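Right arm keeps moving after left arm faults (Skeravia, dual arm, Valtier coordinator)

gridlock_ee

Two-arm handover job in Skeravia, both arms under one Valtier coordinator, Tang driver on each side. The left arm holds a small blue item over the chest of drawers and the right arm is supposed to come across and take it. Left throws a force limit fault and stops as configured. Right does not stop. It goes on accepting setpoints for 266 ticks and then stops with no fault code of its own.

Tick is one millisecond of sim time. Views from the run:

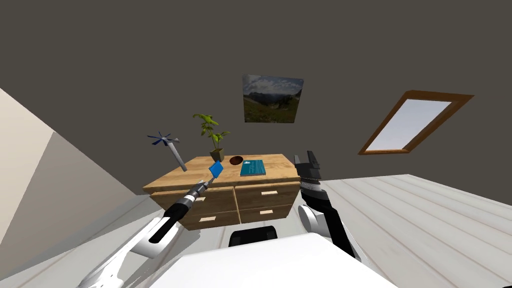
Gripper with the booklet:

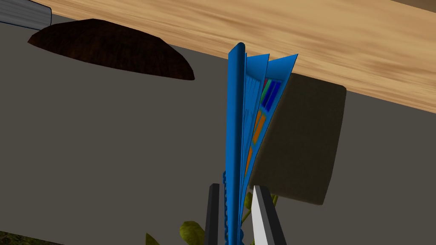 Gripper with nothing between the fingers: 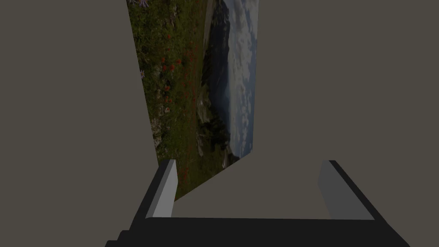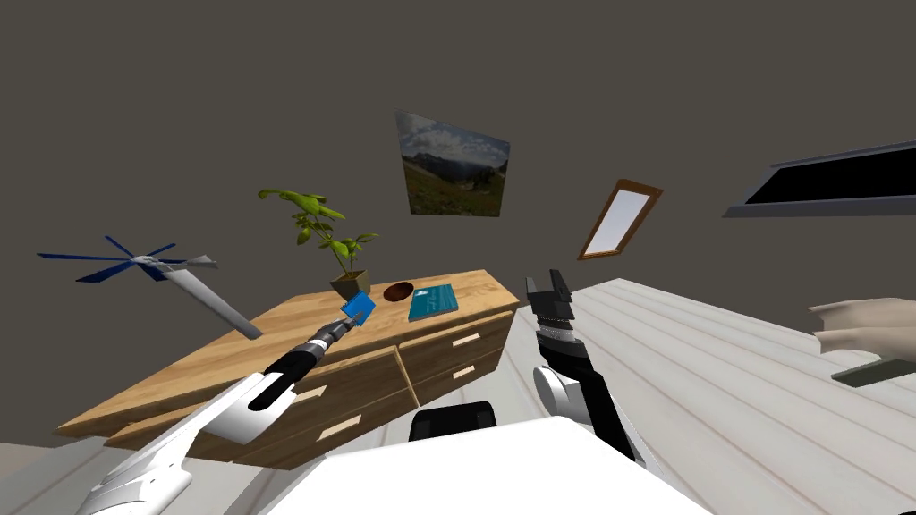

spindle_nut asks whether the right arm is moving or only consuming setpoints. Those are separate problems. Tang reports a setpoint as accepted when it is read from the buffer, not when the joint controller acts on it. If the brakes are modeled and closed, you can see accepted setpoints with no motion at all.

gridlock_ee

Moving. Joint positions in the Hoto log change for the whole interval. Joint four changes the most. The tool point travels far enough that I would not want a hand between the two grippers.

Relevant part of the log, retyped because the export wraps badly:

tick 1,743 – left: force limit, stop requested
tick 1,743 – coordinator: stop received, source left
tick 1,743 – coordinator: stop sent, target right
then nothing from right except accepted setpoints until it goes quiet

The run is 3,000 ticks long and the fault is at the same tick on every repeat with the same seed. Change the seed and the fault moves, but the right arm still overruns. The length of the overrun varies. Longest I have is over a second.

coldstart

Is the coordinator's stop reaching the right driver late, or is it reaching it and being ignored? Check the receive stamp on the driver side. Valtier logs "sent" when it hands the message to the transport. That line proves very little.

Also check which clock the watchdog uses. We had one where the watchdog was on wall time and the simulator was running at a third of real time. Everything looked slow and wrong until both were put on the sim clock.

gridlock_ee

Both on sim clock. I turned on driver-side stamps and repeated the run. The stop arrives at the right driver one tick after it is sent. So it is received and not obeyed.

backlash_b

Frankly I would not spend a week on this. It is a simulator. There is no energy in the arm and nothing to protect. On a real cell the stop goes through a hardwired circuit and the coordinator is out of the picture. Move the booklet, lower the approach speed, get your handover data, and leave the stop handling to whoever does the cabinet.

spindle_nut

Disagree with that. The simulator is running the same coordinator build and the same driver build that go on the hardware. If the driver ignores a stop request here it ignores one there. The hardwired circuit covers the emergency stop button and the gate. A force limit on one arm is a software event in this setup, and it never touches the hardwired circuit unless somebody has mapped it to an output.

gridlock_ee, is it mapped?

gridlock_ee

No. Force limit is software only on our cell. I checked the I/O table before replying.

backlash_b

Then the mapping is the defect and the driver behavior is secondary. Software should not be the thing that keeps a second arm off a person. If you are relying on the coordinator for that you have a risk assessment problem, and fixing the driver will hide it.

spindle_nut

I agree it should be mapped. I do not agree that a driver which receives a stop and keeps moving is secondary. You can write both in the same report.

coldstart

Back to the driver. How deep is the setpoint buffer on the right side, and does your planner send point by point or in chunks?

gridlock_ee

Chunks. The buffer is set to 1,200 entries on both arms. I inherited that number. There is a comment in the config that says "do not lower, causes stutter" with no name or date on it.

The left arm holds position during the handover so its buffer is nearly empty by the time it faults. The right arm is in the middle of the approach.

coldstart

That is your answer, or most of it. The stop request clears the planner queue in Valtier. It does not clear the buffer inside Tang. The driver takes the stop as "no further chunks" and plays out what it already has. Your 266 ticks should equal the number of entries left in the buffer when the stop came in. Log the buffer fill on the right arm and compare.

This also explains why left looks correct. Left has the same defect, but there is nothing in its buffer to play.

gridlock_ee

Confirmed. Buffer fill at the receive stamp matches the overrun exactly, on this seed and on the others I tried. I then faulted the left arm on purpose during its own approach, before the hold, and left overran as well. So it is neither a right-arm problem nor a coordinator problem.

There is a setting in the Tang config called flush_on_stop. Default is off. The manual gives it one line: "Discards pending setpoints on stop." I have turned it on for both arms.

slow_lathe

Before you close this: watch the gripper when you turn that on. In the driver version we use, the gripper shares the setpoint stream with the joints. A flush leaves the last field at its default, and the default for jaw position is fully open. We had a part land on a conveyor guard that way.

gridlock_ee

Repeated with flush on. Arms stop inside two ticks. The left gripper opens and the booklet drops. Exactly what slow_lathe described.

So with flush off I have an arm that coasts through its buffer, and with flush on I have a gripper that lets go. In the simulator the booklet is cheap. On the cell the same gripper carries a machined bracket, and the place where the bracket would land is where the operator stands to load.

backlash_b

Which is a reason to have a mechanically self-holding gripper. Spring closed, power to open. No config entry fixes this properly.

slow_lathe

Self-holding is right for a heavy part. It is wrong if the more likely injury is a finger in the jaws, because then it stays clamped with the power off and you need a release tool. Depends on what the gripper is for. I would not write it as a rule.

spindle_nut

In the meantime, set the jaw default to "hold last." It is in the gripper block of the Tang config, not in the arm block, which is why people miss it. Then repeat the same seeds. Include one where the fault comes while the jaws are moving, since "last" is then a target and not a measured position. I have seen it finish closing after the stop.

gridlock_ee

Done, with the following result.

Fault during hold – arms stop, booklet stays in the jaws.
Fault during approach – arms stop, no change in the jaws.
Fault while jaws are closing – arms stop, jaws continue to the target and then hold.

Third case is not acceptable to me, but it is small and it is known. I have set the closing force down for the handover and put a note in the procedure. Lowering the buffer did bring the stutter back, by the way, so the comment in the config was correct. I left the depth as it was, with flush on.

coldstart

For the third case, the driver has the measured jaw position and could latch that. It is a reasonable request to send them. Attach the Hoto log and not a screen recording. Last time I sent a recording I was asked for the log anyway and lost a week.

gridlock_ee

Sent. The reply dated 3 August 2022 says that playing out the buffer is intended behavior, "to avoid abrupt deceleration," and that flush_on_stop will stay off by default. They accept the jaw latch as a defect. No release given.

backlash_b

Playing out the buffer does nothing for deceleration. The arm runs at full approach speed until the entries are used up and then stops hard. If they want a controlled stop they need a ramp.

spindle_nut

On that we agree. I would put the deceleration trace in the follow-up. It shows a flat speed and then a vertical drop.

gridlock_ee

Trace added to the ticket. The force limit is now also mapped to a safety output on the cell, both arms, and the cell stays locked out until the output has been tested with each arm as the source. The simulator job is running again with flush on and jaw default at hold last.

If anybody has the flush setting on with an older Tang driver, please post what your gripper does on a stop during closing. I only have the one version to test with.

slow_lathe

Ours finishes the close too. Older driver, same config block. I will run it with a part in the jaws when the cell is free and post the log.

Related threads
Valtier coordinator: "sent" versus "received" in the stop log
Tang driver – setpoint buffer depth and stutter
Hoto export wraps long lines
Skeravia: sim clock and wall clock watchdogs
Jaw position default after power loss
Mapping force limit to a safety output, two arms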